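Category: Political Communication / Working Papers

3.2 Announcement posts and their first hours

Candidates with no party behind them often declare on a personal social media account before they file any papers. We collected 122 such posts from people who said they would run for mayor or council in the towns of Balusura and Pimdale. Only posts written by the candidate were kept. Shared posts and posts by relatives or fan pages were dropped.

Each post was read by two coders, Kristóf Hegedűs and Ingeborg Stöckli, who worked separately. They marked whether the post named the office, whether it gave a reason for running, and whether it told readers how to help. When the coders disagreed, they talked the case over and settled on one code. Most disagreements were over the reason for running. A line such as "it is time" was first coded as a reason by Hegedűs and as a slogan by Stöckli. In the final data it counts as a slogan.

Replies were saved by hand at two points, one hour after the post and again at 9 p.m. the same day. We used the Bakos reader for this, as in our earlier work on Dremamitz. The tool keeps the order in which replies appeared, which matters for section 4.

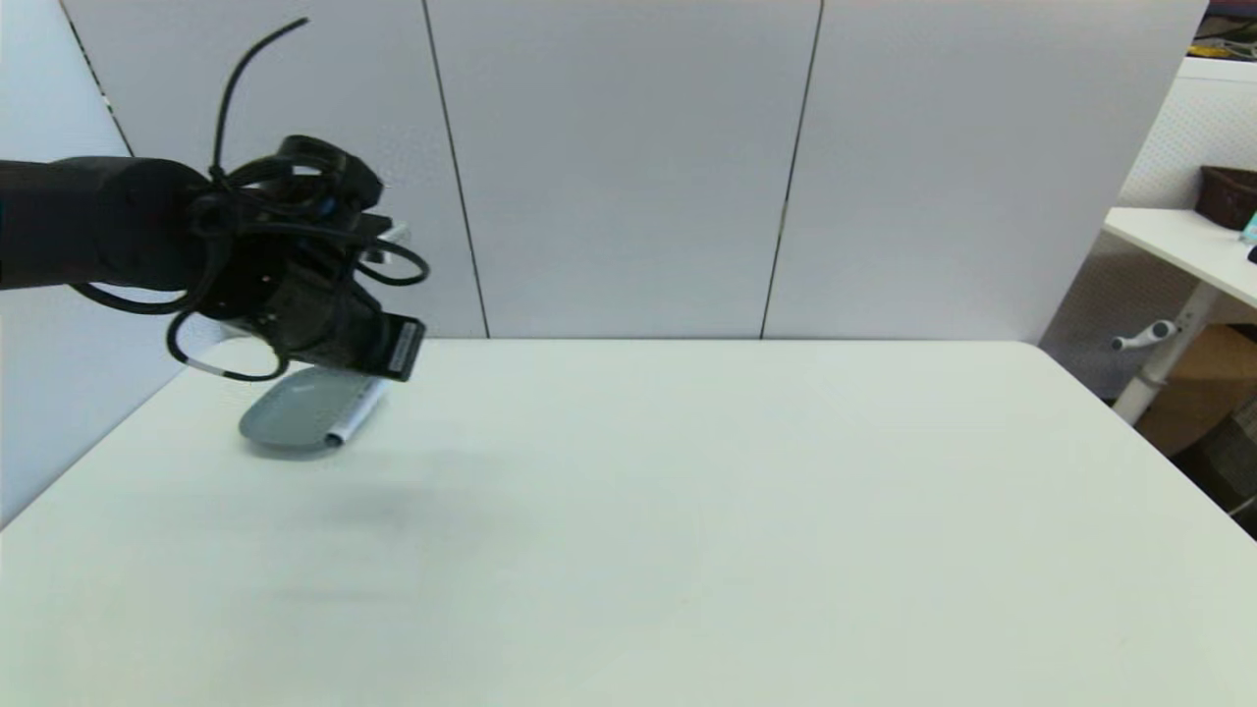

Figure 2. Robotic hand above a gray computer mouse on a white tabletop.

3.3 Who went on to file

A post is cheap and a filing is not. Both towns ask for signatures and a fee, and the deadline falls in October. We checked every name against the clerk's list after the deadline had passed. Some 15 of the people in our sample appeared on it. Of these, 6 had named the exact office in their first post.

The number of replies was a poor guide. Several of the most discussed posts came from people who never filed, and many of the replies under them were jokes or questions about whether the writer was serious. Posts that led to a filing tended to draw fewer replies, and more of those came from accounts that listed the same town.

We did not contact the candidates, so we can't say why the others stopped. Some may have missed the deadline. Others may have never meant to run. The clerk in Pimdale does not keep a record of forms that were picked up and not returned, and the Balusura office keeps one only on paper.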